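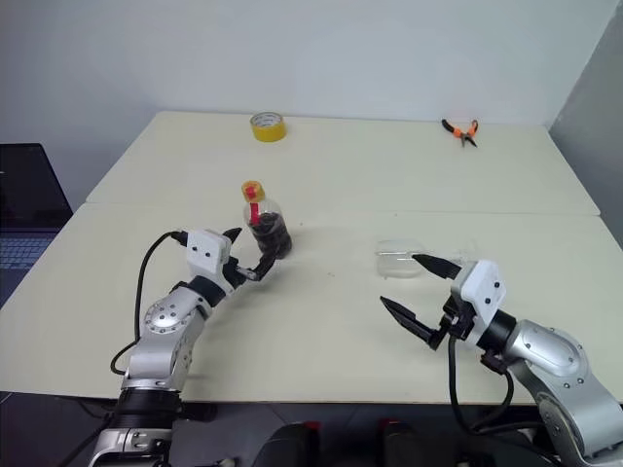

Papers on two-armed manipulation usually give a single success rate, and I think that number should be retired. The Wellow group's report from June is a good place to start, since it is a careful piece of work and still has the problem. They trained one policy on 714 demonstrations and reported the share of trials in which it finished the task. A reader learns how often it worked and very little about what went wrong the rest of the time.

Bottles and glasses show why this matters. A wine glass lying on its side is hard for a vision system because most of what the camera gets is the table behind it. A clear bottle with something dark in the bottom is easier. If the policy handles the bottle well and misses the glass, the average hides both facts. Add more bottle trials and the score goes up with no change to the robot.

Tamunoemi Isah made a version of this argument at the Torkby workshop. Her proposal was to report failures by stage: reach, grasp, lift, transfer, release. I would go further and ask for failures by object and by arm as well. On most two-arm setups the arms don't get equal practice. In the Higuchi data one arm did nearly all the first grasps, and you have to read the appendix to find that out.

The usual objection is cost. Splitting results six ways means more trials, and trials take staff time. I accept that. But Kusinar collected 2000 demonstrations for its last release and ran 800 evaluation trials, and it printed one table with one column. The trials were already paid for. Sorting them would have taken an afternoon if somebody had logged the stage at which each one stopped.

I also don't think more data is the answer every time. When a gripper closes beside the stem of a glass, another thousand demonstrations may help, or the depth estimate may be wrong in a way that no amount of copying will fix. A single percentage can't tell you which. A short list of failures often can, and I would read that list before the headline result.

Contact the author | © 2021 All rights reserved | Back to top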